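Jolter Opens Registration for Its Spring Season of Neighborhood Game Nights in Pollomero

December 25, 2021
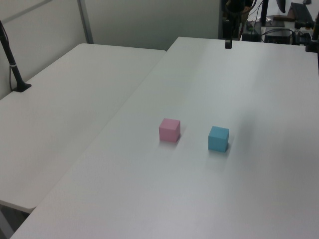
What does it cost to come to a Jolter game night?

Admission is free for all ages, and you don't have to own a single game or know how to play one.

POLLOMERO – Jolter, the group behind the weekly tabletop evenings at Matar Hall, is opening registration for its biggest season yet. The new program runs from the first week of January through the end of May and brings 15 themed evenings to Pollomero, along with the regular open tables that players have come to love. There will be word games, card games, cooperative games, long strategy games for people who like to stay late, and plenty of short ones for people who have to be up early.

The season also marks the arrival of the Fellusum Shelf, a lending collection of 295 games that anyone in town can borrow from and take home. It's the project we've wanted to do since our very first evening, and we're thrilled to finally have it ready! The games have been sorted, checked for missing parts, and labeled by playing time and number of players, so a family with 20 minutes before bedtime can find something as easily as a group planning a whole rainy afternoon.

A season built on what players asked for

At the end of the fall season we handed out a short survey, and 123 people filled it in. We read every answer (including the ones written sideways in the margins, which were some of the best). The most common request by far was for more help learning new games. A lot of people told us they enjoy playing but dread the rulebook, and several said they had games at home that had never been opened for that reason.

So every themed evening this season begins with a teaching half hour. Doors open at 6:30 p.m., teaching starts at 6:45, and play begins at 7:15. A host will sit down at each table, set up the game, and play the first couple of rounds with all the cards face up so that everyone can ask questions as they go. If you already know the game, you're welcome to come at 7:15 and jump right in, or come early and help teach.

The second most common request was for quieter space. Matar Hall gets loud when a party game is going well, and that can be hard on anyone who wants to think or who uses a hearing aid. Starting in January, the upstairs reading room will be set aside for quiet play every week. It has good lamps, carpet, and a door that closes. The elevator is to the left of the coat racks.

The third was for better snacks. We heard you. There will be soup in the colder months, and the popcorn machine is back from repair. Please keep buttery fingers away from the cards – there are napkins and small bowls at the end of every row.

About the Fellusum Shelf

The Fellusum Shelf will open for borrowing with the first evening of the season. It stands in the front room of Matar Hall and can be used during any game night, plus during the hall's regular daytime hours.

Borrowing works like this. Pick up to 2 games at a time, write your name and phone number on the sign-out sheet, and bring them back within three weeks. There are no late fees. If a piece goes missing, tell us when you return the game and we'll look for a replacement. We have a drawer of spare dice, pawns, sand timers, and score pads, and it's surprising how often something in there is a perfect match.

The collection leans toward family and group games, though there's something in it for nearly everyone. Two-player games have their own section, which was a request from couples and roommates. There is a row of games with no reading required, good for younger kids and for mixed-language tables. A smaller section holds solo games, and we hope people will give those a try. A good solo game with a pot of tea is a lovely way to spend a winter evening.

Donations to the shelf are welcome through the end of the season. Games should be complete or nearly complete, clean, and free of strong smells. We can't take video games, jigsaw puzzles with more than a few missing pieces, or anything with a battery compartment that has corroded. Boxes with split corners are fine. We have a lot of tape.

What's on the calendar

The season opens with Bring Back a Favorite, an evening for the games people grew up with. Bring one from the closet if you have it, or play one of ours. House rules will be allowed as long as everyone at the table agrees to them before the first turn.

Later in the winter comes Working Together, a full night of cooperative games where the whole table wins or loses as a team. These are wonderful for families in which one person always seems to win, and for players who would like to talk things over. We'll also hold a long-form strategy night, with doors opening early and tables held for groups that sign up in advance. Expect some of those games to run four hours, and bring a sandwich.

A designers' evening is planned for early spring, and we couldn't be more excited about this one. Anyone who has invented a game can bring it and find willing players. Finished artwork isn't needed. Handwritten cards are fine, and so are buttons and bottle caps standing in for the pieces. Designers will get a table for 45 minutes and a stack of comment sheets for players to fill out. If you've had an idea in a notebook for years, this is a friendly place to see what happens when other people sit down with it.

Word Night returns by popular demand, with separate tables for fast and slow players. So does the trick-taking card tournament, which filled up quickly last time and will again have beginner and experienced brackets. The season closes in May with an outdoor evening on the lawn behind Matar Hall, weather permitting, with lawn games for the kids and clips to hold down cards in the breeze. If it rains, we'll move inside and open both floors.

Open tables continue every week all season long, including the weeks with no theme. No registration is needed for open tables. Walk in, look for a host in a green apron, and you'll be seated with a group that has room.

How to register

Registration for the themed evenings is free and is open now. Forms are available at the front desk of Matar Hall and can be dropped in the box beside the door at any hour. You may sign up for as many evenings as you like. When an evening fills, names go on a waiting list, and we call down the list two days ahead as places open up. If you've registered and can't make it, please let the front desk know so that someone else can have your chair.

Children under 12 should come with an adult, who doesn't have to play but is encouraged to! Teens may register on their own. Groups of up to six can ask to be seated together by filling in a single form, though we do like to mix tables on the teaching nights, and most people who try it end up enjoying the new company.

Large-print rules and card holders are available for many of the games in the collection. Please mark the box on the form if either would be useful to you, or ask a host when you arrive. The hall has step-free entry from the parking lot side, and there is seating with and without arms.

Hosts wanted

With a longer season ahead, Jolter is looking for more table hosts. You don't need to be an expert player. What helps most is patience and a clear voice, along with being happy to answer the same question a few times in one night. New hosts get a training evening before the season starts and can choose the games they'd like to teach. Many of our current hosts began as players who came once, had a good time, and started showing their neighbors how to play.

Hosts are asked to take on at least three evenings over the season. To sign up, check the host box on the registration form and list a few games you enjoy, along with any you would like to learn.

About Jolter

Jolter organizes free tabletop game evenings for residents of Pollomero and the nearby towns. All events take place at Matar Hall, and the program is supported by player donations and by the sale of soup, popcorn, and coffee on game nights.

Media contact: Jolter press desk, care of Matar Hall, Pollomero. Reporters are welcome at any open table and may be asked to fill in as a fourth player.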